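Workshop notebook, sim bench
8/24/18

Present: me (Catriona Sutherland), Kadir Karabulut, Fiona Purves for the first half. Denise Ackroyd dialled in from Casalard and dropped off before lunch.

Purpose of the day was to get the rules for simulated grasp runs into a state we can hand to Eilidh when she starts on the Cowie cell. At the moment they are spread over three places (the old wiki page, Kadir's text file, and whatever is in people's heads) and they disagree in places. Writing down what we settled and what we didn't.

1. Naming of runs

Every run gets a number before it is started, not after. We lost a good half of the July runs to folders called "test", "test new" and "test new ok". The current counter is at 2152. Numbers aren't reused, even if the run crashes at load. A crashed run keeps its folder with the log in it and one line saying what happened. Fiona wanted the object name in the folder name as well. Kadir against, as the names in the asset list still change. Left it out, the object goes in the run sheet.

2. Joint and speed limits

Limits in simulation are to be the same as the limits on the Cowie cell. This sounds obvious but it has not been the case. Kadir found that the sim config had the wrist speed set well above what the cell is allowed, left over from when the Jiltau model was first brought in and somebody wanted it to move faster on screen. Anything tuned on those settings is suspect. He has put the cell values in and write-protected the file. If you need different values for a trial, copy the file, change the copy, and write the change on the run sheet. Do not edit the shared one.

Denise asked whether the force limit should be copied over too. Yes, but contact forces in the sim are not good enough to treat as a safety figure. Rule as agreed: a force number from simulation can be used to compare one sim run with another. It can't be used in a risk assessment, and it can't be used to argue that a guard or a stop isn't needed. Denise will put that in the Casalard document in her own words and send it back for us to check.

3. Before closing the gripper

Most of the time went on this one. The old wiki page says "check alignment before closing" and leaves it there. Went through how each of us does it and got different answers, so we now have a written order:

- Stop the arm. Fully stopped, not just slow.
- Look from the wrist view first, then from the fixed view. One view on its own is not enough for long thin parts.
- Object between the fingers, with a gap on both sides. If it is touching one finger already, back off and come in again.
- Check what else is within reach of the linkages as well as the fingertips. The outside of the gripper gets wider as it opens and people forget it.
- Then close, at the slow setting.
- Hold for 3 seconds before lifting.

Kadir thinks the hold is too long for sim work and only pads out the runs. I think it should match the cell procedure so that the habit is the same in both. Kept it in for now. Will look at it again in October when Eilidh has done some.

Ran through the order using the orange rod on the wooden table, as that one has given the most trouble. With a thin part it is easy to believe you are centred when you are not, especially from the wrist, where the fingers fill so much of the view. We kept a still from the wrist view at the point where the checklist says "gap on both sides", to go next to that line in the new version.

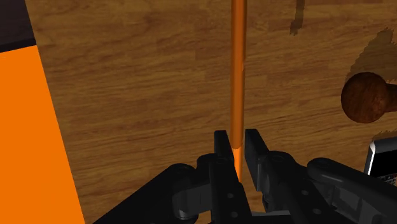 Wrist view, orange rod between the fingers, gripper not yet closed.

Points raised while we had that one up:

The fingers are already fairly close in. Fiona's view is that the opening should be written down as a setting and not judged by eye. Agreed. It goes on the run sheet as a percentage of full opening, next to the object.

Other objects near the gripper. There is a small black object with a white edge low on the right and the round brown knob just beyond it. The rule about checking the linkages covers this, but Kadir would like a minimum clearance as a number. I'd like one too but we have nothing to base it on yet. He'll measure the full sweep of the linkages in the model and propose something. Until then: if you're unsure, switch to the fixed view and look.

Orange block on the left, same orange as the rod. Fine for a person, less fine for anything picking by colour. New rule: where two items in a layout share a colour, say so on the run sheet, and don't use a colour-only detector result from that layout in any report.

4. Stops

A stop in the sim should be treated as a stop. Several of us (me included) have been in the way of pressing pause, nudging the object back into place and carrying on as if it was one run. Not allowed from today. If an object is moved by hand, the run ends there and is logged as ended by operator. Start a new number.

5. What counts as a pass

Went back over the last batch Kadir scored, 43 runs, and Fiona scored a few of them blind. They differed on 3. All of the differences were about slipping: the object stayed in the gripper but had shifted. Nothing in the rules said what to do with that. Decided to have a separate box for "held, moved" and leave pass for "held, not moved". The threshold for moved is still open.

To do

Kadir: linkage sweep, check no other configs carry the old Jiltau speeds.
Fiona: new run sheet with opening, shared colours and the extra box.
Denise: wording on sim forces.
Me: merge the wiki page and the text file, take the old page down once the new one is up. Ask Restov if their gripper model has the finger pads at true thickness, the drawing and the mesh don't agree.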